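Date: 2018-04-19
Subject: Re: [undmont-kitchen] Shelf space and the drawer problem

On 2018-04-19, the list owner wrote:
> The Undmont kitchen has 10 drawers and we get 200 bookings a year.
> Can we agree on what stays in the drawers and what goes up on
> the shelf? Please reply to the list.

I went through the booking sheets over the winter. Of the 200, 186 were for cooking and the others only wanted the room. So the drawers by the stove should hold what cooks reach for first – knives, peelers, can openers. Baking pans can go up high. They get used in November and hardly at all after that.

The Clevoma mixer should stay on the counter. It is too heavy to lift down, and the lid has already been dropped once.

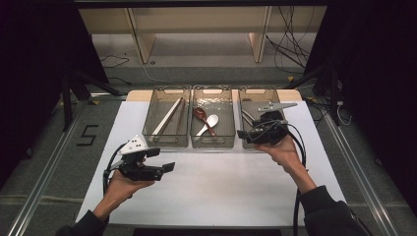
Small tools are where I disagree with the last plan. One deep drawer for all of them means digging every time. I would rather have open baskets, sorted by kind, with the spoon and the rice paddle sharing one and the long sticks in another. See-through plastic is fine by me. Labels can wait until we know the sorting works.

I can bring the Nerkov shelf brackets next month if the wall side is agreed by then.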